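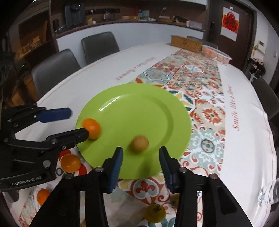

普伦德利克(Prendelik)的口岸为什么到现在还关着?

Ming-te Sin 的回答很短:“两边的政府都说口岸是对方关的,所以没有一方觉得自己有责任去开它。”

我去见他的时候是十二月,下午三点。他以前是会议翻译,后来给《Zinel》报写评论专栏,写的几乎都是 Zutel 河两岸的事。他的专栏在北岸有人骂,在南岸也有人骂。我先读了他最近一年的文章,读得很慢,有些词要查词典,然后才给他写信。他回信说可以谈,但是他有一个条件:我要把他说的难听的话也写进去。我答应了。

我们先谈口岸。普伦德利克在河的南岸,桥的另一头是廖镇(Liao)。口岸关闭已经19个月。按照北岸外交部门的说法,这是“临时技术性调整”。按照南岸的说法,这是“对安全局势的必要回应”。Sin 说,他做翻译的时候最怕的就是这一类词。

“你把‘临时技术性调整’翻译成任何一种语言,它都很好听。你听不出来有一个女人住在桥的这一头,她的母亲住在桥的那一头。以前走过去要一刻钟,现在她要坐飞机到第三个国家,再坐飞机回来。翻译的时候我不能加这句话,我只能翻译‘调整’。写专栏以后我可以加了。”

我问他,他离开翻译工作是不是因为这个原因。他想了一会儿,说原因有好几个,耳朵不好也是一个。但是他承认,有一次会谈他记得特别清楚。那次会谈的题目是河上的渔船。北岸代表讲话用了“越界者”,南岸代表讲话用了“我们的渔民”,讲的是同一批人。会后发表的联合声明里写的是“有关人员”。

“我在休息室里数过,不好意思,这是翻译的职业病。联合声明的那一段一共46个字,里面没有一个字说这些人是打鱼的。他们被关了一个冬天。两个代表团为‘有关人员’这四个字握了手,还照了相。”

我对他说,外交文件本来就是这样写的,如果每个词都要写清楚,声明可能永远签不下来。这也是很多读者对他的批评。去年有一位读者给《Zinel》写信,说 Sin 先生一辈子靠模糊的语言吃饭,退休以后才发现自己讨厌它。

Sin 听我念完这封信,笑了。他说这封信他也读过,写得不错。

“他说得对,我是靠这个吃饭的。我也同意,外交官有时候需要一个双方都能接受的坏词。有了坏词,渔民可以回家,那么我没有意见。问题是报纸。报纸没有签什么东西,没有人在等报纸的签字。为什么报纸第二天也要写‘有关人员’?”

他对自己的同行比对外交官更加不客气。首都的大报派记者到普伦德利克,一般住一个晚上。他们在桥头拍一段铁丝网,采访一位市政府发言人,再采访一位出租车司机,晚饭以前把稿子发出去。Sin 说他读过很多这样的稿子,每一篇里面都有“紧张的平静”。

“我在普伦德利克住了很久。平静我见过,紧张我也见过。紧张的平静是什么样子,我不知道。可能是从酒店的窗户里看出去的样子。”

我问他,如果他是编辑,他会怎么派记者去写这件事。他说首先要让记者会两岸的话,至少会一种,另一种能听懂菜市场的价钱。第二,要去廖镇。大部分外国记者只去南岸,因为南岸给签证快,酒店也好一些。结果是世界上关于这条河的新闻,几乎都是从南边看过去的。他自己是南岸人,他觉得这样对南岸也没有好处。

“我们南岸人读这些新闻,觉得全世界都站在我们一边。然后有一天我们去国外开会,发现没有人站在我们一边,他们只是在我们这里住过酒店。”

关于廖镇,他讲了比较长的一段话。他小时候每个夏天都在廖镇过,他的姑姑嫁到那里。那个时候桥上没有岗亭,只有一个卖瓜子的老人。他不愿意把这段时间说得太美好,他说那时候两边也打架,足球比赛以后打,婚礼以后也打。但是打架的人互相叫得出名字。

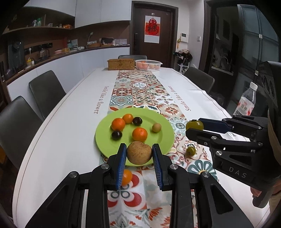

“现在的年轻人叫不出来了。我的侄子二十多岁,他没有去过廖镇。他知道很多关于廖镇的事情,都是手机上看的。他问我那边的人是不是真的在学校里教小孩子恨我们。我说我不知道现在教什么,我知道你姑奶奶在那里教了很多年的算术。”

我请他谈一谈“和平市场”计划。这个计划是今年春天提出来的:口岸先不开放,但是在桥中间每个月办一次市场,每边可以进去100个人,要提前登记,要检查证件。国际上的反应很好,几家通讯社都用了“突破”这个词。Sin 在专栏里写了三次,三次都反对。为此他失去了一些朋友。

他说他反对的理由常常被写错。有人说他反对和解,有人说他年纪大了,脾气不好。他请我写得准确一点,所以我把他的话照录在这里。

“我不反对市场。我家里的人会第一个去登记。我反对的是把市场当作口岸来卖。你关上一座桥,然后每个月让一百个人在桥上买一点奶酪,旁边站着摄影师,然后你说这是突破。登记表上有一栏是‘前往目的’。我姑姑的女儿要去看她的表哥,她填了‘探亲’,被退回来了,因为市场的目的只能是‘贸易’。她第二次填了‘奶酪’,通过了。”

我问他这是不是一个笑话。他说不是,他有那张表的复印件,后来他也给我看了。栏目里写的确实是奶酪。

我又问,即使是这样,一百个人见面总比没有人见面好。这个问题我准备了很久,我认为它是对他最难的问题。他没有马上回答,起来关了窗户,外面有车在倒车。

“对这一百个人来说,当然更好。我不会对他们说不要去。但是政府计算的方法和他们不同。以前每个月有人问部长,口岸什么时候开。有了市场以后,部长可以回答,请您看市场。我听过他这样回答。从春天到现在,议会里没有人再正式提过口岸的问题,我查了记录。所以你问我好不好,我要先问你是对谁。”

后来我自己也去查了议会记录。从市场计划公布到十二月,我找到了一次关于口岸的书面提问,提问的是一位普伦德利克选区的议员,问的是桥的维修费用由哪个部门负担。我不知道这算不算。我给 Sin 打电话告诉他,他说应该算,他漏掉了,下一篇专栏里会更正。

他对国际组织的看法也不温和。他认为派来的调解人多数是认真的人,工作的时间却太短。一个调解人用半年学会地名的读音,再用半年认识两边的市长,然后他的任期就结束了,来了一个新人,从读音重新开始。新来的人开的第一次会总是“倾听会”。普伦德利克的居民参加过很多次倾听会,有一位药店老板已经把自己的发言打印好,每次带同一张纸去。

“他只改日期。有一次他忘了改日期,也没有人发现。”

谈到这里我觉得我们应该谈一点他自己的立场。两岸的读者都问过:Sin 先生究竟支持谁?在《Zinel》的网站上,他的文章下面有人叫他北岸的代言人,也有人叫他披着羊皮的民族主义者,有时候是同一篇文章下面。我问他读不读这些留言。

他说读,而且读得很仔细。他认为留言里面有一种诚实的东西,社论里比较少见。骂他的人至少说清楚了自己要什么。他只有一次真的生气,那一次有人写,他的姑姑活该。

“你问我支持谁。我支持口岸每天早上六点开门,晚上十点关门,跟以前一样。别人觉得这不是一个立场,太小了。他们要我说这条河历史上是谁的。我可以给你讲三个小时历史,我讲得还可以,讲完以后桥还是关着的。”

我告诉他,没有历史的立场也会被人利用。北岸的一家电视台今年引用过他的专栏,只引用了批评南岸政府的半段。他知道这件事。他给电视台写过信,要求把另外半段也播出来,没有得到回答。之后他改了写法,把对两边的批评写在同一个句子里,让人不容易剪开。他的编辑抱怨句子太长。

“编辑说读者读到一半就忘了主语是谁。我说很好,主语是两个。”

我离开以前,他给我看他正在写的一篇文章,内容是口岸的海关人员。口岸虽然关了,南岸的海关人员还是照样上班,领工资,每天早上把桌子摆好。他访问了其中的几位。他们请他不要写名字,他也就没有写。其中一位对他说,最难受的时候是下雨天,对面岗亭里的人也撑着伞,两个人都看得见对方,按照规定不可以打招呼。

我问这篇文章什么时候发表。他说编辑部想等下一次市场的时候发,配合新闻。他本人想早一点发,和市场没有关系的时候发。他们还在商量。

他送我到楼下,又问我一次,读者来信的那一段会不会保留。我说会保留。他说那么药店老板的事情请写得模糊一点,镇上只有两家药店。我已经照他的意思,把原来写的街道名字去掉了。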